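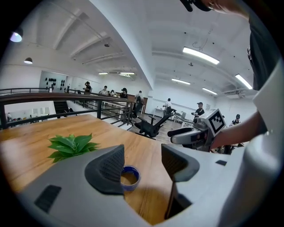 Hand-held grippers and a roll of blue tape at the mezzanine table.

Open day: frequently asked questions

When is it?
15th February, upper level of the Undel building, Sitville. Take the stairs.

Do I need to book?
Yes. Each session runs for 2 hours. Registration closes when the list is full.

What is demonstrated?
Hand-held grippers used to record pick-and-place tasks. The operator works with one in each hand. Objects are small household items such as tape and potted plants.

What is the cube on top of the gripper?
A fiducial marker. Its printed pattern is used to track the position and angle of the tool.
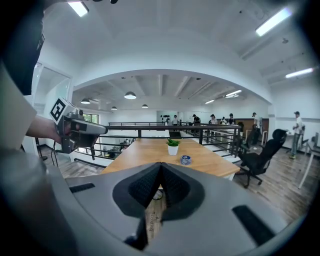 Flarik Manipulation Group, Ó Néill Laboratory

Can I try the grippers?
Yes, under supervision. Close the fingers slowly and keep the marker cube uncovered. Do not carry a tool away from the table or hold it over the railing.

How many recordings does the group have?
More than 3000, of which 782 are two-handed. Visitor trials are not added to the set.

Is there a robot arm at the session?
No. Playback on the arm is planned for March and needs a separate registration.

Are children admitted?
From age 12, with an adult. The grippers are sized for adult hands.

Where do I leave a coat or bag?
On the hooks at the ground floor entrance.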